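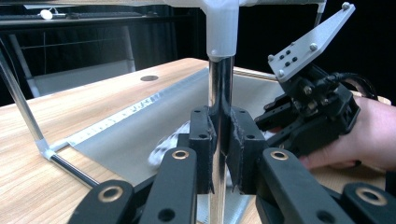 Garkusham is a table of 542 product listings for flat-pack shelving and racks, with the advertised assembly time and load limit copied out of each. We started it because we didn't believe the numbers. Sellers quote a load limit per shelf and almost never say what was loaded, for how long, or where the weight sat. A polished metal pole ending in a white plastic T-shaped connector can be sold on the strength of the pole alone, and plenty of listings do exactly that. The column joint_material is blank far more often than we'd like.

Contents

listings.csv: one row per listing
claims.csv: wording of each claim, as found
notes.txt: Gifty Ansah's remarks on disputed rows

How it was collected

Sena Dogbe and Kwadwo Eshun copied the listings by hand in December from 13 online stores. Prices were left out. Where a listing gave two load limits (title says one thing, size chart says another), both are kept and the row is flagged "conflict". Please don't average them. 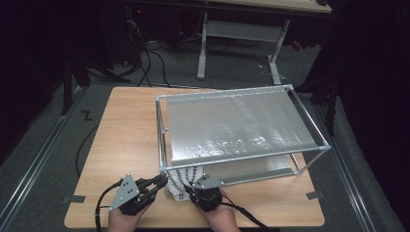
Assembly times are worse. "Ten minutes, no tools" appears so often, in the same words, that we treat it as copied text and tag it "boilerplate". We have not timed anything ourselves, and the data can't tell you how long any rack takes to build. If you train a model to predict assembly time from this file, you'll get a model of ad copy.

Known problems

- Over 100 rows look like the same product under different store names. We marked the likely matches in dup_group, but Naa Nutsugah disagrees with several of them and she may be right.
- "Heavy duty" has no agreed meaning. Don't use it as a label.
- Materials are the seller's word. "Steel" means the listing said steel.
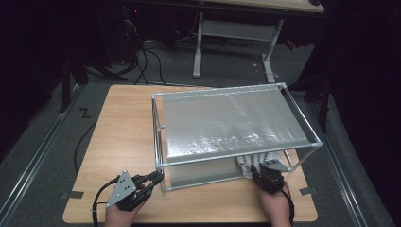
Open frame of thin metal rods with small corner connectors.

Versions

Version 2 fixes unit errors in load_limit, where pounds had been entered as kilograms. Version 1 should not be cited. Corrections are welcome if they come with the original listing text.

Contact: Sheldon Chan, Garkusham maintainer | Text and tables © the Garkusham contributors | Back to top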